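Reporting on drugs and violent crime: session 4 handout
Module tutor: Chin-lung Tai
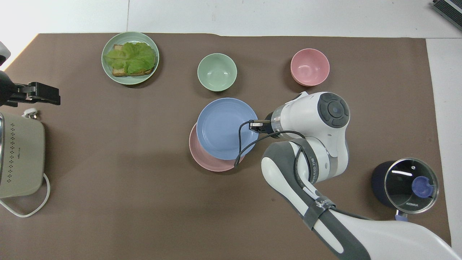 Toast with lettuce on a green plate, with two empty bowls.

Reading for this session: the Rakton court reports (photocopies, 13 pages) and the first chapter of Hsu. Bring both.

1. Where the claim comes from

In the Rakton case the first online story said the suspect was "high on a new drug". The line came from a police union spokesman who had not been at the arrest. Within a day it had been copied by 144 other sites, most of them without his name attached. The toxicology report came out in February and found alcohol and nothing else. Only 5 of the sites ran a correction.

Note the wording in each version: "may have been", then "believed to be", then "was". Mark these on your copy.

2. Toxicology

A standard screen looks for a fixed list of substances. A negative result means that nothing on the list was found above the cut-off. It does not rule out a drug the lab did not test for. A positive result shows the drug was in the body, and says little about whether it caused what the person did. Reporters mix these up all the time. Ask which substances were tested for and when the sample was taken.

3. Street names

One street name can cover several different chemicals, and the mix changes from town to town. Use the chemical name if you have it. If you only have the street name, say who used it. Avoid "the new heroin" and similar comparisons unless a named expert makes them.

4. Footage

Flikmont Evening News showed the attack on a loop with the faces blurred. Jerkovetti Radio described it in two sentences and moved on. We will compare complaints received by both.

Written task

Rewrite the opening of the first Rakton story using only what was confirmed on the day. 4 paragraphs at most. Hand in by Feb 28, 2025, on paper, with your marked copy stapled behind it.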